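Water log, March

Third week of testing the tap water at the Dridholm flat. Hardness by drop kit this morning: 238 ppm as calcium carbonate. The supply before the Masus works was shut for repairs never went over 100, so the jump is real and well outside the error of the kit.

Boiled one liter, let it stand, filtered it through paper and tested again. The reading came down to 61. Most of the hardness is therefore the temporary kind, the part that drops out as scale on heating. 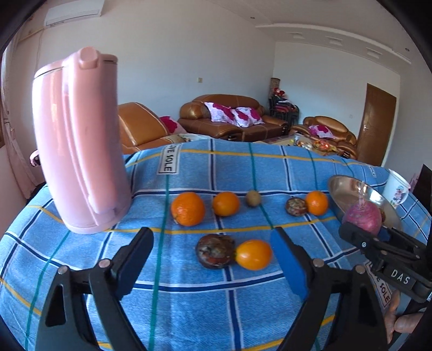
Does it matter whether the sample is taken first thing or after running the tap? For hardness, very little; for copper and lead, a great deal, so I run the tap for 2 minutes before every sample and write down the time.

Descaled with citric acid in the evening, one spoon to a full fill, left to stand and rinsed twice. The Stement cartridge is due for replacement. Its flow has dropped and the filtered water now tests nearly the same as the unfiltered.

Vegetables are the other open item. Hard water is said to keep roots and beans firm in the pot,
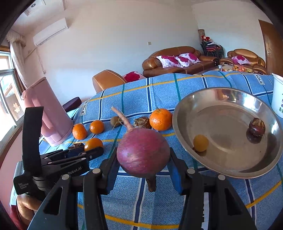 and I want to check this with two pans, one boiled and filtered, one straight from the tap, same cut size, same salt. Diệp brand beans first, soaked overnight. Start at 6 p.m.

2 comments | 0 shares

Recent entries
Drop kit against test strips
Scale in the shower head
Notes on the Masus supply

Contact | Back to top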